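Home Fixtures Table Threads Log in

Ruaridh Moffat
2018-04-28

Just back from Tiltness and I have no voice left. Parnine 2, Whitlock 1, and the winner came from a goal kick. A GOAL KICK. Thread.

First, the crowd. 1,170 through the gate, and the last home game got 1,041. You could hear the extra ones, too, the far side was singing before the warmup was over.

Whitlock were better for the first half hour (fair play to them, that left winger is a joy to watch). Their goal was a lovely near post header and our back line just stood there admiring it.

Then we finally started pressing. Equalizer right before the break, scrappy, off a shin, in off the post. I hugged a man I have never met and I think I got mustard on his coat.

Now the save. Penalty to Whitlock, 70th minute, hit hard and low to the left, and our keeper gets the very tips of the fingers to it. Round the post! I've been coming since I was a kid and that's the best one I've seen at our end. 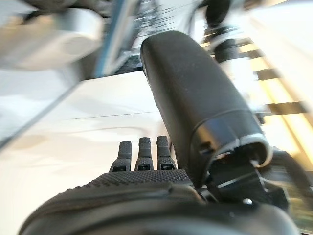 Big black finger, three short ones beside it.

And the winner! Keeper goes long, one flick, one bounce, lobbed in from the edge of the box. Back in December we'd have passed that sideways four times and lost it.

Nidano away next. Their ground holds 2,000 and I want our end packed. If you've been putting off an away trip all season, make it this one.

Still can't believe the flick. Going to watch it again.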